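Home recorders wanted: folding and tidying clothes (casual, paid by the session)

Do you fold your washing while the kettle boils? Have you got a favourite way of doing a puffer jacket that your mum taught you and that you'd defend at any dinner table? Then please read on, as we'd love to hear from you!

Dridby is a small team building a learning system that handles everyday clothing, and the system learns from people. We need many, many examples of ordinary hands doing ordinary jobs in real homes, with all the odd corners and well-loved doonas that come with them. So far our recorders have sent in 2924 sessions for the Cirnenine collection, and we're now looking for up to 200 new people to help with the next part, which we've called Hirum. It's all about coats, jackets and other bulky things.

You'll be lent a hand-held gripper with a camera on it, and you'll use it to pick up, turn, fold and put down your own clothes at your own pace. A bed is fine to work on, and so is a table or a clean bit of floor.

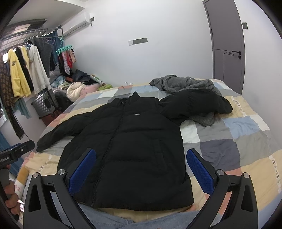
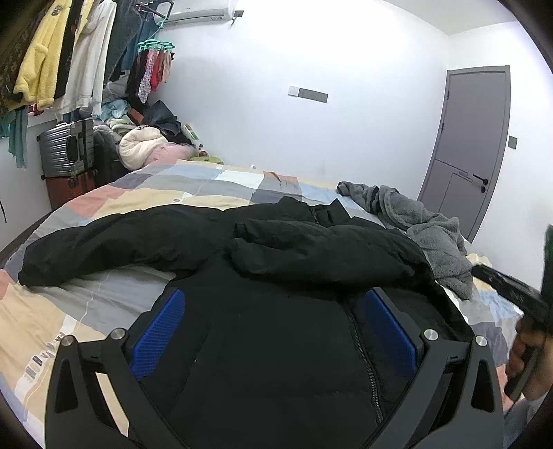
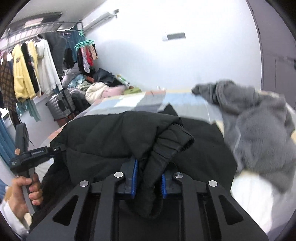 Hirum, bulky items: black jacket on a bed, hand-held gripper.

We're after people who are 18 or over, can spare two hours a week and have a room with decent light. Left-handers are very welcome (we're short of you). You don't need to know anything about computers or robots, and you certainly don't need to be neat. A fold that goes wrong and gets started again is every bit as useful to us as a lovely square one, so please don't throw those away or feel bad about them.

A few practical things. Keep faces, mail and family photos out of view, and let anyone you live with know when you're recording. Take your time with zips and sleeves, and try to begin with the garment in a different position each go. If you have a heavy coat at the back of the cupboard, we'd be delighted to see it come out.

Everyone starts with a practice morning at our Hijazi Street rooms, 9.30 on a Saturday, with tea and something to eat. It's paid at the same rate as a home session, and you'll take your gripper home with you afterwards.

To apply, send a short note to Welington Lopes, our recording coordinator, telling us a bit about yourself, your home and the sorts of clothes you've got in the wardrobe. Please put job number 702 in the subject line so it lands in the right pile. Welington reads every note himself and will ring you back for a chat, usually in the late afternoon. Applications are open until the end of December.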